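MEDIA RELEASE

22 August 2021

Joter opens bookings for its Living Room Reset

Hi, I'm Pramila Rawat and I run Joter, a tiny home organising business that I started with a label maker and my mum's old station wagon. I don't normally write press releases, so please forgive the rambling. I've got news, though, and I'm pretty chuffed about it: bookings are now open for the Living Room Reset, our first service built entirely around the room where everything ends up.

You know the room. It's the lounge, but it's also the laundry, the toy box and the charging station (and, if your place is anything like mine, the spot where clean clothes go to wait out the week). For years I was asked in to fix wardrobes and pantries, and I'd walk straight past a sofa piled with stuff to get to them. In April I finally stopped walking past it.

The Reset takes one visit and we do it with you. We start with the sofa, always, and we don't confiscate anybody's favourite cushions. I feel strongly about this! A home with a pink cat cushion in it is a happier home, and I'm not about to swap it for beige.
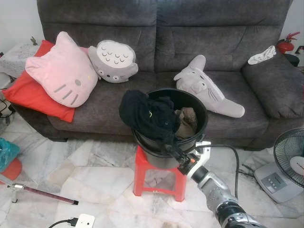
A red cushion, a pink cat and two grey plush friends on the charcoal sofa.

What we do ask is that every soft thing on the sofa earns its seat. If you move it every single time you sit down, it might like a shelf or a bedroom better. If you hug it during the footy, it stays. My colleague Archana Goel is much tougher than I am on this point, and we've been known to debate one plush toy for longer than I'd care to admit.

Then we get to the washing, which is really why most people ring us. Plenty of flats and units don't have a laundry you can turn around in, so the clothes rack lives in front of the telly for half the year. I used to tell clients to hide it. These days I say give it a proper home, keep a clear bit of floor around its feet and put a surface right beside it, so that the folding happens where the drying happens.

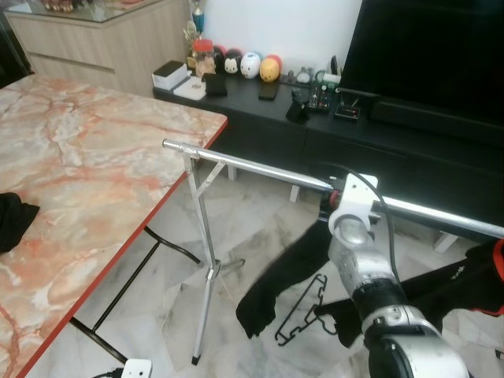

A table with folding legs is perfect for the job. You can pack it away when the family's over, and it saves your back, as anyone who has folded a week of T-shirts on a low sofa will know. Keep your hangers at the rack as well. We tested a few ways of storing them and the winner was the dullest one: a hook on the wall at elbow height.

Dark clothes get their own load and their own container in our system. It makes sorting so much quicker — no hunting for one black sock in a heap of towels — and you can park the lot wherever you've got room. I'm a big fan of the humble plastic stool here. It brings everything up off the floor and costs next to nothing.
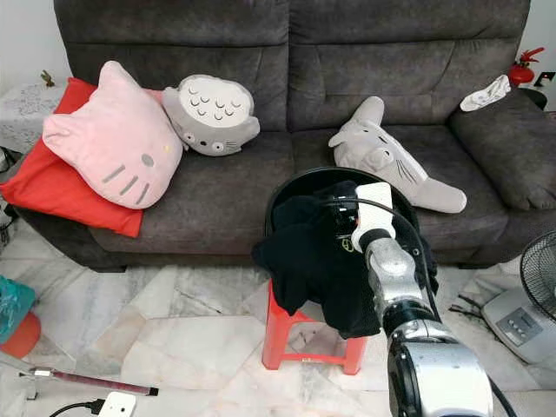

Black clothes up at sofa height, thanks to a little orange-red stool.

The last stop is the TV cabinet. Archana has taken this part over completely and wrote the whole section of our workbook on it. "People apologise to me for their ornaments," she says. "I tell them the ornaments are fine. It's the dead remotes and the mystery cords I've come for."

She groups the things you love at one end, puts the things you plug in at the other, and leaves a bit of breathing space in front of the screen. Trophies stay up. Plush toys stay up too, if they're part of the family. Anything with a cord gets a tag, and anything that hasn't been switched on in 60 days goes into a box for you to decide on later.
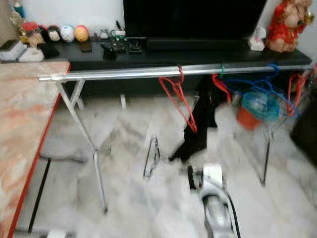 Plush characters lined up along the console, with the drying rack just in front.

Now for the practical bits. A Reset visit runs for around 5 hours and includes the workbook, which is 16 pages and was designed by our friends at Stullach. The cord tags and storage boxes come from Wiltell, and they're yours to keep. We're starting with 100 bookings across Kanaujia and the neighbouring suburbs, and renters are every bit as welcome as owners. We don't drill into anything without your landlord's okay, and there are stick-on hooks if the answer is no.

Please don't tidy before we arrive. I mean it! We need to see where things land on an ordinary day, odd socks and all.

Bookings can be made through the Joter website or by ringing the office. Media enquiries come to me, Pramila, and I'm always happy to chat about laundry. Archana is available for interviews too, mornings only.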